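Giraldo Building, Shared Desks: Walk-Round Checklist With Comments

Last updated 22nd April

Covers the paired tables on the Kasivis side. Marked OK, NOT OK or QUERY. The form comes from Druvik and I've kept their item wording, though a good half of it was plainly written for a warehouse.

1. Floor clear of trip hazards. OK
Clear when I walked it. It was clear in December too, and the complaint log says otherwise for most of the weeks in between, so I put little weight on this tick.

2. Tables level and stable. QUERY
Two tables pushed together are not one table, whatever the floor plan calls them. I leaned on each side of the join and got a little movement. Last year's answer was "will be clamped." I found no clamp. A strip of felt under one foot, yes.

3. Load on raised shelves within limit. QUERY
What limit? The Brokeck sheet gives 39 pounds for the shelf riser, spread evenly. I doubt anybody has ever spread anything evenly on a shelf. The present load is light and I have no worry about it, but there is no label on the riser and the sheet lives in a binder two rooms away.

4. Cables secured and away from edges. NOT OK
The cable from the small gray device on the riser hangs down over the edge toward the tabletop. One catch with a sleeve and the device comes with it. The form offers "cable tidy fitted" as a remedy. We were sent 195 adhesive clips, and I would like to know where they went. 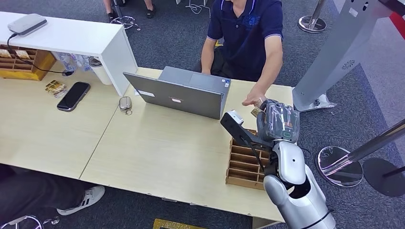 Item 4: riser at left, with the device on top and its cable over the edge. Water bottles and paper cup underneath (see item 5).

5. Drinks kept apart from electrical equipment. NOT OK
Clear plastic water bottles lying together under the riser, and a white paper cup standing by the inner side panel. There is an open laptop on the same desk. I've been told the shelf "acts as a barrier." A shelf above a cup does nothing about a cup that tips over. Bottles should stand upright or, better, go on the side cart.

6. Small items stored in trays. OK
The wooden tray with the brown packaged items is under the riser and the slotted wooden organizer is near the right edge. I would move the organizer in by a hand's width. Passed anyway, as the form only asks whether trays exist.

7. Space to work without reaching over obstacles. QUERY
Depends who you ask. The plan allows 391 square feet for this side of the room, which sounds generous until you subtract the cabinets. Sit down at the desk before signing this one. Standing at the door with a clipboard tells you very little.

8. Chairs in good repair. OK
All adjusted and locked. One squeaks. The form has no box for squeaks.

9. Previous actions closed. NOT OK
Of the actions from the last round, the clamp is marked closed and plainly isn't. The load label is marked "in progress," as it was the time before. I have reopened both and taken away the "in progress" option on our copy.

Actions
- Clip the device cable along the back of the riser, or move the device down.
- Drinks off the desk. Put a note on the cart so people know it's for that.
- Clamp the tables or pull them apart.
- Load label on the riser, on the front where it can be read.

Recheck the NOT OK items in person. I won't accept an email saying it's been done.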